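Skurgate Town Council
Minutes, regular meeting, 02/10/2020
Lower hall, doors open to public. Quorum present. Six members in the room, one more on the phone line (dropped twice, back on for the votes).

1. Minutes of last meeting
Approved with one fix: page 2, "county road" should read "country road." No other changes.

2. Public comment
Resident of Atano Street asked why the town was talking about taking refugee families when the bus shelter still has no roof. Chair said the two come out of different money. Resident said that was no answer. Chair said shelter is on the list for spring.

Second speaker in favor. Has a spare unit over a shop, would rent it at a fair price, wants to know who signs the lease, the town or the family. Clerk to find out.

Third speaker, against. Said the numbers keep changing. First told 2 families, then 6, now reads in the paper it could be more than 100 people across the county. Wants it in writing. Applause, chair asked for quiet.

Fourth speaker teaches at the grade school. Said there are open desks in every grade but third. Asked that the school be told early this time and not the week before.

Comment period closed. Two cards left over, both people agreed to send theirs in by mail.

3. Resettlement consent letter
Background from clerk. State wants each town to say yes or no in writing. No letter counts as no. County board has already said yes for its part but that does not bind us. Letter would cover arrivals up to the end of October, then has to be looked at again.

Discussion long. Main points:
- Housing. Pelletier apartments have open units but the owner wants a full year up front. Town can't do that. Could the agency? Not known.
- Schools. See public comment. Superintendent's letter is in the packet, says they can manage, asks for one more language aide, half time.
- Cost to town. Finance says close to nothing direct. Member asked what "close to" means. Finance to bring a figure. Member said he would not vote on a figure he had not seen.
- Neighboring towns. One said yes, one said no, one has not put it on an agenda. Member felt Skurgate should not go it alone. Another said somebody has to go first and we would not be first anyway.
- Wording. Draft says "welcomes." Long back and forth on whether to say "consents to" instead. Agreed "consents to," with "welcomes" moved to the opening paragraph.

Motion to send letter with a cap of 6 families. Seconded. Motion to amend, strike the cap. Seconded. Vote on amendment: 3 yes, 4 no. Fails. Member who moved it asked that the minutes show he thinks the cap has no legal force. So noted.

Main motion: 5 yes, 2 no. Carries. Letter to go out this week. Clerk to copy county board and both school offices.

Short recess. Back in ten minutes, give or take.

4. Community rooms and library report
Written report in packet, taken as read.

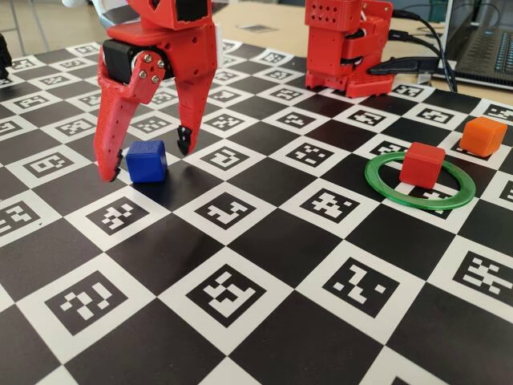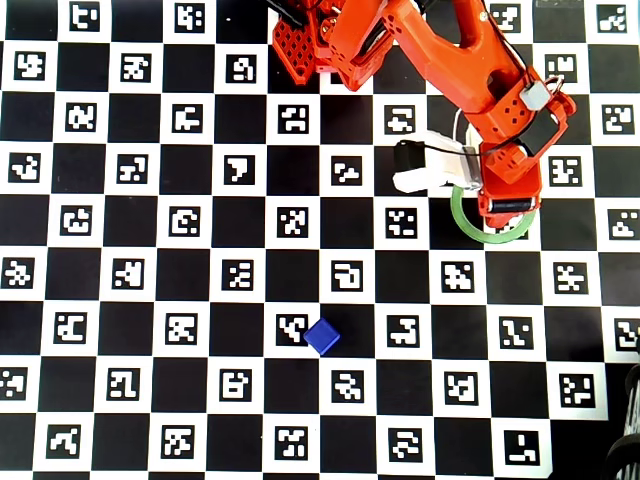 Checkerboard mat in both pictures.

Questions on the report. Evening hours for English classes: can the back room be had two nights a week? Librarian says yes if heat is left on, heat is on a timer. Public works to reset timer. Member asked who locks up. Whoever teaches the class, same as the tax help people do now.

Shelf of books in other languages. Has 100 titles, would like more. Request for $1,000 from the gift fund. Member asked if gift fund rules allow it. Clerk read the rule out loud, yes they do. Moved, seconded, all in favor.

Meeting room fee. Some groups pay, some don't, no one could say why. Librarian to bring a list of who pays what. Held over.

5. Letter to the state on translation
Town got the new benefit forms in English only. Trimero, the firm that handles translation for the county, quoted a price per page. Member thought it was high. Another said the state ought to send them already translated and the town should not pay at all. General agreement on that.

Moved to write to the state and ask for the forms, and to hold off on Trimero until there is an answer. Seconded. Carries, no one against. Chair will sign. Member asked that the letter be kept to one page. Chair said he would try.

6. County working group, seat for Skurgate
County is setting up a group on housing and arrivals and wants one person from each town. Meets mornings, which is hard for anyone with a job. Two members said they could not do mornings. One said she could if it was not the same day as the water board. Clerk to check dates. Appointed her pending that, no vote needed per county.

Asked what powers the group has. It can make recomendations to the county board. Nothing binding. Member asked why bother then. Answer from chair: last time the towns stayed out, the county split up the housing money without them. Discussion ended there.

Member wants reports back in writing after every session. Agreed.

7. Rent rules
Draft ordinance on short leases, second reading. Town attorney sent changes late this afternoon and most had not read them. Section on deposits now matches state law. Section on notice still does not, attorney wants another look at it. Landlords' group sent a letter against, tenants' group sent a letter for, both in packet.

Member asked if it would touch the Pelletier units. Attorney's memo says yes for new leases, no for the ones already signed. Member said that should be spelled out in the text itself. Attorney to add a line.

Motion to table until next meeting. Seconded. 6 yes, 1 no. Tabled. Member voting no said it has been tabled enough.

8. Other business
- Phone line for remote members is poor. Clerk to ask about a better one.
- Packets came out late again. Clerk sorry, copier was down. Member asked for them by email as well. Will do.
- Complaint about signs on the green, for and against item 3. Rule is they come down after two weeks, same for everybody. Public works to go by and look.
- Atano Street shelter. Member asked that a date be put on it after what was said in public comment. Public works could not give one tonite. To be on next agenda.
- Reporter asked for a copy of the consent letter. It is a public record once signed, clerk will send.

9. Closed session
Moved into closed session on a property matter. Room cleared, phone line kept open for the member calling in. Came back to open session. No action taken.

To do before next meeting
Clerk: lease question from public comment, copies of letter, dates for county group, phone line, email packets
Finance: figure for cost to town
Librarian: room fee list
Public works: heat timer, signs, shelter date
Attorney: notice section, added line on existing leases
Chair: letter to state on forms

Motion to adjourn, seconded, all in favor.

Draft, not yet approved. Corrections to the clerk's office.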